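I spent most of this morning sorting out the table in the back room. It came with me from Vesbridge in July and has collected bits and pieces ever since. I like a clear table to work at, so everything had to go somewhere else or be thrown out.

The plan was to work from one end to the other and not stop to read anything -- I did stop, twice, for old letters from Ruddock. 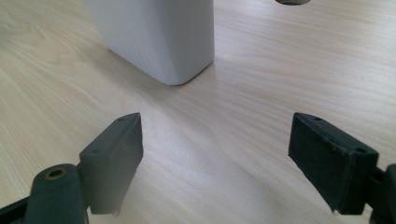
*The table, with the white block still on it.*

The white thing has moved house with me before. It's plain, with rounded corners and no writing on it, and I keep putting it back on the table when I can't think where else it belongs. It now lives on the shelf by the door.

The top is pale, with a grain a bit like maple, and there are wavy lines in it that I'd forgotten. I wiped it with a cloth and warm water and left it at that. My sister swears by some polish she gets in Priltotholm, but I've never got on with polish.
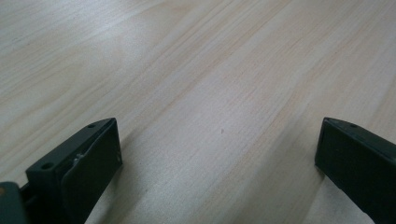 **Kane Lockyer**
Writer of this blog

I prefer the wood with nothing on it. You get the long streaks running across and a few darker bands, and it has a slight sheen where the light falls.

Next is the drawer unit, which is worse. I'll give it 2 evenings and see how far I get.

5 August 2019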